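Cataloging the Trukus singles

I have finished entering the seven-inch records into the database. The total is 1168, of which 186 came out on the Trukus label and 57 on Abera. The rest are spread over small pressings, many with no label name on the sleeve.

Each entry has the matrix number, the side, the condition of the vinyl and the condition of the sleeve as two separate grades. I used to combine them. A clean disc in a torn sleeve then got the same mark as a scratched disc in a good one, and the grade told a buyer very little.

Matrix numbers are read from the run-out area under a desk lamp held low. Trukus stamped theirs by machine. Abera scratched theirs by hand, and the 1 and the 7 are hard to tell apart – I now enter both readings and flag the record.

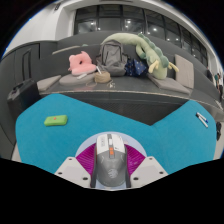

Gray and white mouse, orange button.
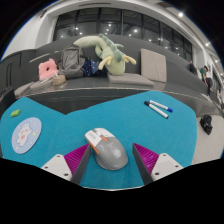
How do you tell a first Trukus pressing from a repress?

Look at the run-out. First pressings have a single stamped number, and represses have a second number after a short dash. The label color is no help, as the plant used up old paper stock on later runs.

Arif Saha sent me his own list in August, and it disagrees with mine in 2 places. Both are Illham singles. He has the B-side of the second one as an instrumental, and my copy has a full vocal. I think there were two versions under one catalog number, but I have only the one disc to go by.

The Dillex live EP is still missing its insert. The sleeve lists six tracks and the disc plays five, with the fourth and fifth run together. I have entered it as five and put the sleeve listing in the notes field.

Next are the twelve-inch records, shelves C and D.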